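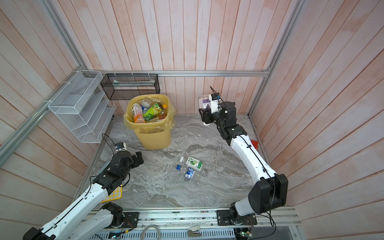 Figure 1. Lined wastebasket, full, with drink containers still on the floor. Wall organizer and hanging basket behind.

Unit 4: Small Waste Stations
Housekeeping and Room Care, course handout
Instructor: Wulan Lubis

Read this before the October practical. Bring it with you, along with the station sheet from Unit 3.

1. What counts as a small waste station

A small waste station is one bin, its liner, and the floor within arm's reach of it. In this course we also count anything mounted on the wall directly above or beside the bin, since people put things there and they end up in the bin sooner or later. The station does not include carts, dumpsters or the sorting tables in the Hidayat building. Those are in Unit 6.

Most stations you will be assigned have one bin and no separate container for recycling. Sorting happens later, at the table. Your job at the station is to get everything off the floor, keep drinks from leaking, and leave the bin with a fresh liner.

2. The bin

The wastebasket in Figure 1 is yellow plastic with a lattice pattern of openings on the sides. Openwork bins are light and easy to rinse. They also hold no liquid at all. With a solid bin, a small hole in the liner means a puddle at the bottom. With a lattice bin, the same hole means a puddle on the floor, and sugary drinks dry sticky.

Check the inside of a lattice bin with your hand (gloved) before lining it. Molded plastic sometimes has a rough spot where two strips meet, and that is enough to tear a thin bag. Sand it down or report it on the station sheet.

3. The liner

Fold the liner over the rim on all sides. The cuff should come down far enough that it does not pull in when something heavy is dropped. Two inches is the minimum we use; more is fine on a deep bag. Push the bag down so that it touches the bottom of the bin. A bag that hangs in the air carries the whole load on its rim and will slide in or split.

Use a translucent liner at drink stations. You can see liquid collecting before you lift the bag. The color does not matter at Dustlow or Skerka. At Fallik, the color tells the sorting crew which floor the bag came from, so take liners only from the closet on your own floor.

4. Why drink containers fill a bin so quickly

Bottles and cartons are mostly air. A bin that takes a day's worth of paper can fill up with drinks before lunch. Look at how the containers sit in Figure 1: bottles at different angles with their caps up, a carton wedged in the middle, a box near the front. Rigid shapes hold each other up and leave gaps underneath.

The usual mistake is to press down on the pile with a hand or a foot. Do not do this. There may be broken glass or a loose cap below, and a half-full carton will squirt.

Do this instead:
Lift out the top two or three items.
Empty any liquid into the sink or the slop bucket.
Flatten cartons along their folds.
Squeeze plastic bottles with the cap off, then put the cap back on so they stay flat.
Return the flat items along the side of the bin and the rigid ones in the middle.

If the bin is still level with the rim after that, change the bag. A bag should be tied when it is three-quarters full.

5. Items on the floor

There are three items on the open floor in Figure 1: a white and green drink carton, a small white bottle beside it, and a crumpled clear water bottle with a blue label. They are typical of what you will find when a bin has filled up.

Pick up in this order.

First, anything open or leaking. Keep it upright and carry it to the sink.
Second, closed bottles. Check that the cap is tight before you tip or squeeze one.
Third, cartons. Hold them by the top edge. Cartons soften at the bottom corners when they have been sitting in a spill.
Last, small loose things such as caps, straws and scraps. Look along the base of the walls for these. Use the hand brush.

A bottle that has already been crumpled takes little room and can go in last, on top. An uncrushed bottle should be handled as in section 4.

Do not stack anything on top of a full bin. If it does not fit inside the rim, it goes into a new bag.

6. Walls and hanging storage

Two kinds of wall storage show up in Figure 1. On the left wall is a white wire organizer with stepped, slanted compartments, held on with cable ties. On the back wall, a black mesh basket hangs from the rail over the bin.

Cable ties are acceptable for light wire goods. Pull gently on the organizer once a month. If it moves, add a tie at the loose corner before cutting the old one. Trim the tails flush; a tail cut at an angle will scratch your wrist.

A basket hung over a bin is handy for liners, wipes and other supplies. It also collects trash. The rule is simple: sealed packets stay, opened or empty ones go. When you are not sure, leave the item and write it on the sheet. The supplies at Skerka are counted, and a full packet thrown away by mistake has to be explained.

Leave enough space between the basket and the bin to lift a full bag straight up. If you have to drag the bag out sideways, the cuff catches and the bag tears. Raise the basket or move the bin.

7. Floors

Patterned flooring, such as the gray marble pattern in Figure 1, hides dried drink spills well. Wipe with a damp cloth first and feel for drag. Where the cloth drags, there is sugar. Use warm water and a drop of neutral cleaner, then wipe again with plain water. Move the bin and wipe underneath it every time, even when the floor looks clean.

Light-colored wall panels with grooves or seams need a quick pass at bin height. Splashes run down and stop where the wall meets the floor.

8. Worked numbers for the log

The Fallik building logged 3,000 drink containers in one month. Of these, 1,000 came from the ground floor and 136 were recorded as picked up off the floor instead of out of a bin.

Floor pickups as a share of the total: 136 divided by 3,000, or 4.5 percent.
Ground floor share: 1,000 divided by 3,000, or 33 percent.

We use the first number to decide whether a station needs a bigger bin or an extra bag change. Above 4 percent, we add a change at 2 p.m. — that is the slot already on the Fallik schedule. Below that, leave the schedule alone.

9. For the practical

You will work alone at one station. Bring gloves, a damp cloth, a dry cloth, a hand brush and two liners. Start with the floor, then the bin, then the wall storage, then the floor again. Fill in the sheet before you leave the station and hand it in with the tied bag.

Reading for next time: Unit 5, sections 1 to 3 (rinsing and drying bins).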